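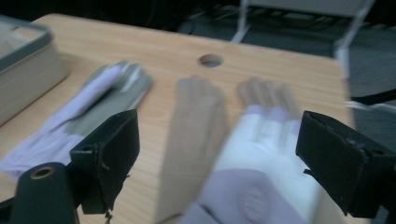 Tsz-kin Liu wrote to me after the last version of this talk and said that pairing gloves was a waste of an afternoon, and that any garden shed could manage with one big tub and a bit of rummaging. I used to agree with him. I have left his point in at the start so that people can argue with it at the end.

Talk: Looking after shared gloves
Fellstead growing group, side room, 04/06/2025

Opening. Say good evening and thank Wing-yan Chu for the tea. Ask who has a glove at home with no partner. Wait for hands.

Keep the slide up from the start. Four gloves on a table, two of them plain brownish-tan, and the other two with lavender on them. Ask the room which they would put together. Let two or three people answer before going on.

People go by colour first. It works well for bright gloves and badly for brown ones. Two plain brown gloves look like a pair from across a table, and they may both be lefts. Lay them palm down with the fingers pointing away from you, then look at the thumbs. Do this with the real ones from the bag.

Next, overlapping. On the slide one brown glove is mostly under the white and lavender one. Say that I lose more gloves this way than down the back of the shelf. Spread them out until every cuff can be seen.

The October sort. We had 172 single gloves in the Fellstead store when we emptied it. It took 5 of us, and we filled one sack with gloves past mending. Zdenka Spahić kept the tally and has it with her if anyone wants the breakdown by size. Do not read it out.

Washing. Fabric gloves can go in on a cool wash, turned the right way out, cuffs unfastened. Leather ones get wiped and left to dry away from the radiator. Coated palms depend on the label. Someone always asks about tumble drying. I don't, the cuffs go hard.

Cuffs. Long cuffs are for brambles and roses, short ones for potting. Pass round the two from the bag. Mention that a long cuff folds down when it has been stored badly and then lets soil in. Store them flat.

Holes. Check fingertips by pushing your own finger to the end and bending it. A small split in a seam can be sewn with strong thread from the inside. A hole in the palm is the end of it as a gardening glove, but keep it for painting.

Storing pairs. Demonstrate the clothes peg. Peg at the cuff, never at the fingers. Hsiu-ying Wan folds one cuff over the other like socks and this is fine for thin gloves, but it stretches the thick ones. Show both.

Labels. We tried a size letter on the inside of the cuff in laundry pen. It lasted 6 washes. Corina Zürcher is trying sewn tape instead.

(If running late, skip labels and go to the shelf.)

The shelf. Small at the bottom for the children's group, large at the top. Singles in the tub by the door, cleared out when it is full.

Questions. Come back to Tsz-kin's tub. Ask for a show of hands, tub or pegs, and write the result on the sheet by the kettle.

Remember to collect the two long cuffs before people leave.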